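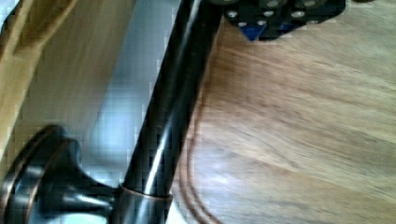 *Dark metal bar with its round mounting base.*

Grudport, 4 January 2026 - Colletside Chapel has a new music director. Perrine Hoarau starts this week, first choir practice Thursday at 7 in the side room. Bring your own folder, the old ones are falling apart.

Hoarau comes over from Kos Street Methodist, where she led the choir and handbells for 23 years. She'll play for both morning services and take over the childrens choir in the spring. Organ fund stays with the trustees for now.

Pastor search still open. Two names in, no vote set.

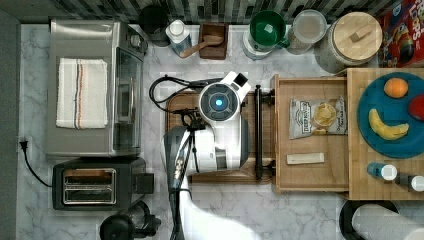

## Soup lunch

After second service next Sunday, fellowship hall. Sign-up sheet is by the coats. We fed 64 people at the December lunch and ran out of bread, so more bread please. Rolls are fine. Label your crock pot if you want it back.
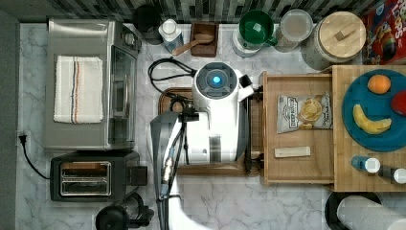 Anyone who can't carry heavy pots can leave them at the Grundier Road door and ring the bell. Doors open at 10. Set-up crew needs 4 more, mostly for tables and chairs. Call the office or catch Perrine after practice, she has offered to help and will need names by Friday.

Handbell people: gloves are being washed, back in the cubbard by Thursday. Two pairs still missing. Check your coat pockets.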